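Sorting Returns at Triser

The returns room at Triser handles small household goods and toys for the Stastby shops. We spoke with the sorting lead on 2025-12-19. Each table is set up with gray metal bins, one behind the other.

"The floor of the bin goes first," the lead said. "Paint lasts on the walls. On the floor it's down to metal within 22 weeks." Toys and hairbrushes share a bin at the first pass and are separated at the second.

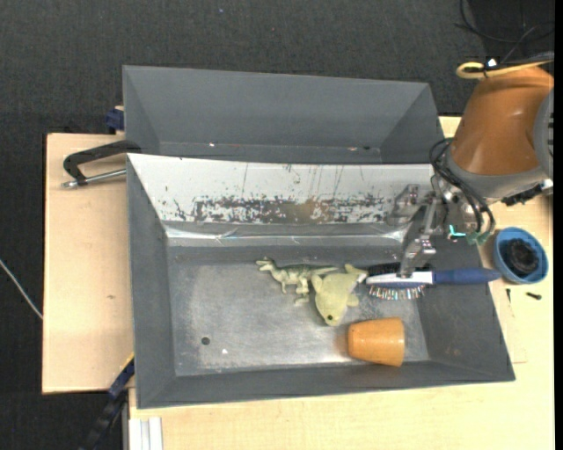 According to the shift planner, mixed bins are slower to clear than single-type bins, but they save 9 minutes of setup per batch. "We tried presorting in December and dropped it after three days," the planner said.

Sloped panels are replaced when scratches start to catch soft items. The lead keeps 54 spares. "Tape along the bottom edge gets changed more often," the lead said. "It creases, and then it lifts."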